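Workshop notebook, October
Last updated: October, 4:40 pm

Back on the mainsheet winch, starboard side. Ghassan Saliba sailed her on the twilight series last week and wrote in the boat log that the winch "drops a click under load, then catches." Same complaint as the one from Campbell in the spring, different drum. I pulled it this morning before the wind got up.

Drum came off clean. Grease inside had gone the color of weak coffee and was stiff at the bottom bearing. Four pawls, two of them lazy. One spring had lost its shape and the other was sitting in old grease and couldn't move. No wear on the pawl tips that I could feel with a fingernail. Gear teeth fine. Washed everything in the parts tank and left it on newspaper over lunch.

Wimska sent the wrong springs again. The packet says they fit both sizes of drum, and they don't. They are too wide in the arm and hold the pawl out so it won't fold. I used the last good pair from the old Datley kit and wrote SPRINGS on the order board. Whoever orders next, please get the narrow ones and check one in a pawl before signing for the lot.

Light oil on the pawls, no grease. Grease on the gears and bearings only, thin coat with the brush. I know Hefin does it differently on his own boat, but the guests on ours grind hard and then let go of the handle, and a sticky pawl is the last thing I want there.

Winch back on at 1:15 pm. Spun it by hand both ways, all pawls clicking evenly. Ward Postma came down and hung on the sheet while I ground in. No slip. He wants to try it in proper breeze before we call it fixed, which is fair. Leave it on the list as open. 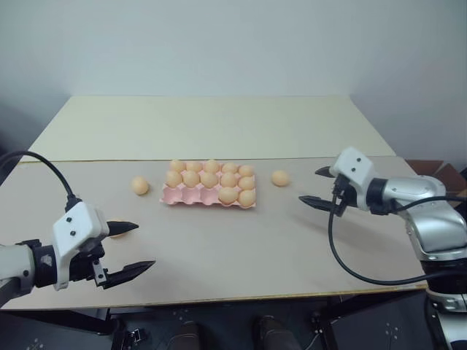

Next job was the jib sheets. Both are fuzzy where they run through the turning block, the port one worse. I turned them end for end in June, so there is no fresh end left to use. Cut the bad part off the port sheet and it is now too short for the big jib but fine for the number three. Labeled it with tape and put it in the forward locker. New pair to be cut from the Urholm line on the reel. Reel tag said 117 meters when I started. I haven't cut yet – Sylvie wants to decide whether we go up a size so guests with small hands get a better grip. My vote is yes. The clutches will take it, I tried a scrap.

The turning block itself has a nick on the inside cheek. Took it off with 400 wet and dry, then 600, until a stocking didn't snag on it. Should have looked there back in June, it would have saved a sheet.

Engine hours read 963 at the dock. Oil change was due a little before that, so do it this week. Filter is on the shelf, oil is not. The belt is dusty again on the alternator side. I tightened it one turn and wiped the tray under it so we can see how fast the dust comes back.

Life jackets: Sarla Uniyal has started checking cylinders for the season and asks that people stop hanging wet jackets in the closed locker. Put them on the rail in the shed with the lobes open. Two of the child sizes are out for service and won't be back before the next family sail, so don't take a booking that needs them without asking her.

Nav lights: stern light flickers when the pushpit is knocked. Cleaned the contacts, same flicker. I think it is the joint inside the tube and it needs two people and a mouse line. Hefin Kneath says he can do it the evening after the next race if the boat is left on the inside berth. Until then a clip-on stern light goes aboard for every twilight start – it's in the chart table with spare batteries.

Still open:
– mainsheet winch, starboard, test in breeze (Ward)
– port side mainsheet winch, same service, not started
– jib sheets, decide size (Sylvie Chan)
– narrow pawl springs, order
– engine oil, order and change
– stern light wiring (Hefin)

Winch handle with the blue tape has a sloppy lock. Don't send it out with guests. I put it on my bench and will look at it tomorrow if the parts tank is free.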